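Cinivell Handheld Demonstrations
Data card and README

Maintainer: Nesrin Ersoy
Collection lead: Sơn Doãn
Labeling and checks: Lâm Từ, Hsin-yi Kong
Last revised: Sunday, September 8, 2019

Summary

Cinivell is a set of human demonstrations of short tabletop tasks, recorded with a hand-held gripper and a head-worn camera. No robot arm is used during collection. The operator holds the gripper, does the task, and the head camera records the hands, the tool and the table. The set is meant for training policies that will later run on an arm fitted with the same jaws.

This card covers the second release. The first release had a clock error between the head video and the gripper log and should not be mixed with this one. If you still have a copy, the folder name starts with "cin_a". Folders in this release start with "cin_b".

Sites

Recording took place at two sites, Himholm and Phùng. Himholm is an open office floor with white tables and mixed flooring. Phùng is a smaller room with one workbench and window light on the left side. The site code is stored with every episode. We suggest splitting by site for at least one of your test runs. Policies trained on Himholm alone did poorly on Phùng episodes in our own checks, mostly when the window light was strong.

Tasks

There are 11 tasks. Names are as they appear in the task field.

pick_place_single
pick_place_bin
stack_cups
unstack_cups
move_vase
coil_cable
uncoil_cable
open_box
close_box
wipe_patch
hand_over

The two cable tasks are the least consistent. Operators were free to choose where to grasp first, and they did not agree with each other. Treat them as multi-modal. hand_over involves a second person, whose hand enters from any side of the table.

Episode layout

Each episode is one folder. Inside:

head.mp4 - video from the head camera
grip.csv - jaw opening, left and right, with time stamps
pose.csv - estimated gripper pose in the head camera frame
meta.json - site, operator code, task, start and end marks, notes
flags.txt - present only if a checker raised a flag

Time stamps in grip.csv and pose.csv share the head video clock. Rows where the markers could not be found are kept, with the pose columns left blank. Do not fill them with zeros. Tín Đinh's loader (see Tools) skips blank rows by default and can interpolate short gaps if asked.

Pose estimation

Gripper pose comes from the fiducial markers on the gripper body. When both are found, a joint fit is used. When only one is found, pose is computed from that one and the field n_markers is set to 1. Single-marker poses are noisier in rotation, most of all about the axis that runs from one block to the other. If your model is sensitive to wrist angle, drop them or weight them down.

Known causes of marker loss: a sleeve or thumb over the block, glare on the marker face, fast turns, and the gripper leaving the view when the operator looks away from the table.

Recording procedure

Operators followed the same steps at both sites.

1. Put on the head camera and adjust the tilt until the near edge of the table is in view.
2. Connect the gripper and wait for both indicators to show green.
3. Hold the gripper level over the table edge, markers facing up, and stand still. This is the start pose.
4. Open and close the jaws fully, twice. The loader uses these two strokes to line up the gripper log with the video.
5. Do the task at normal speed. Do not talk to the gripper or narrate.
6. Return to the start pose and stop.

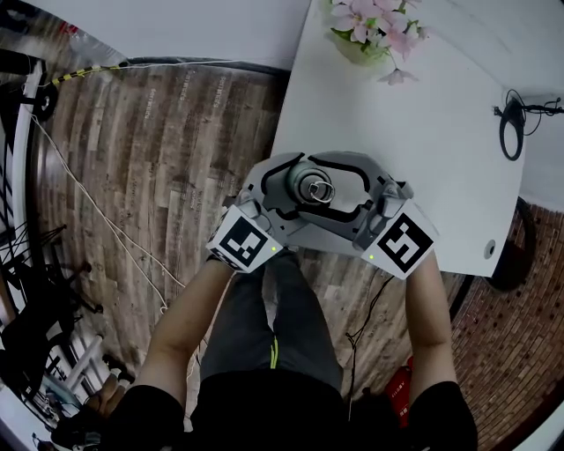 Episodes without a clean start pose were sent back to the operator and recorded again. A few got through anyway. They carry the flag no_start and can still be used for training, but jaw timing in them may be off and we advise against using them for evaluation.

Tables were not cleared between sessions unless the task called for it. Cables, adapters and decorations were left where they were. Background objects are not labeled and their positions change from day to day. We looked at collecting on a bare table and decided against it after an early trial in January, where the resulting policy failed as soon as anything was left near the workspace.

Quality checks

Every episode was watched once by Lâm Từ or Hsin-yi Kong. Flags in use:

no_start - start pose missing or too short
occl - gripper hidden for a long stretch
drop - object dropped and not recovered
retry - operator missed the grasp and tried again within the episode
face - a face is visible and has been blurred
log_gap - missing rows in grip.csv

retry is not an error flag. Recovery behavior is useful and we kept all of it. drop episodes are in a separate folder, failed/, and are left out of the default index.

Operators

There were 14 operators. Each is known only by a code. Handedness is recorded in the metadata, though the gripper is normally held with both hands and the field has had little effect in our tests. Height is not recorded. It does change the camera angle, so expect some spread in how far down the table appears.

All operators agreed in writing to the recording and to release of the video for research. People in the background were told that recording was under way. Requests for removal go to Nesrin Ersoy, and removed episodes are listed by ID in removed.txt.

Tools

The loader and the viewer are in the Pekireck repository, under readers/cinivell. The viewer draws the estimated pose over the head video and is the quickest way to see whether an episode is worth keeping. It needs over 4 GB of free memory for the longer cable episodes.

Limits

Force is not measured. Jaw opening alone will not tell you how hard an object was squeezed.

Camera motion is large. Operators look where they are about to reach, and the view often shifts ahead of the hands. Models that assume a fixed camera need the pose track or some form of stabilization.

The hands and forearms of the operator are visible for most of every episode. They will not be there on an arm. We do not supply masks. Hsin-yi Kong has a rough masking script in the viewer folder, untested on Phùng video.

Open items

- pose.csv in close_box has swapped column headers for rotation x and y. The loader corrects this. Other readers must do it themselves.
- wipe_patch end marks are late in many episodes.
- Lens calibration for Phùng was done once, before the camera mount was replaced. A new calibration file will be added under calib/phung when it is ready.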